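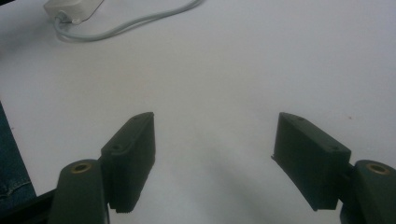 Gathering examples: notes for week two

Most of what a learning system knows about picking things up, it got from somebody sitting at a table in jeans, opening and closing a gripper. The clever part of the course comes later. This week concerns the table. Consider how much of a view has nothing to do with the job: a charger and its cable at the top, a denim leg at the left, a grey shadow between the fingers. You know to ignore them. The model has no such manners, and if the charger turns up in every good example it may well decide that chargers are the secret of grasping.

The Plundora set, which you will use in the lab, has 3,077 recordings. After checking, 2,374 were kept. Of those thrown out, 449 had no object in them at any point, the operator having pressed record and then gone on thinking. Please think first.

Some terms. An episode is one attempt, from fingers open to fingers open again. A label is the sentence saying what was attempted. "Put the cup on the saucer" is a label. "Cup thing 2" is a cry for help.

Lab rules, learned the slow way:

Start with the fingers fully open.
Move at the speed you would pass someone a full mug.
Keep the failures and mark them as failures. The Jomo exercise in January needs them.
Vary where the object starts. Left to themselves, people put it in the same comfortable spot every time and then wonder why the robot only works there.
Clear the table, or change the clutter between episodes. Either will do. The same clutter all afternoon will not.

Reading: the Menon handout, sections 1 and 3. Section 2 is about file formats and can wait until you are unable to sleep.

Bring one household object to the lab. It should fit between the fingers and survive being dropped.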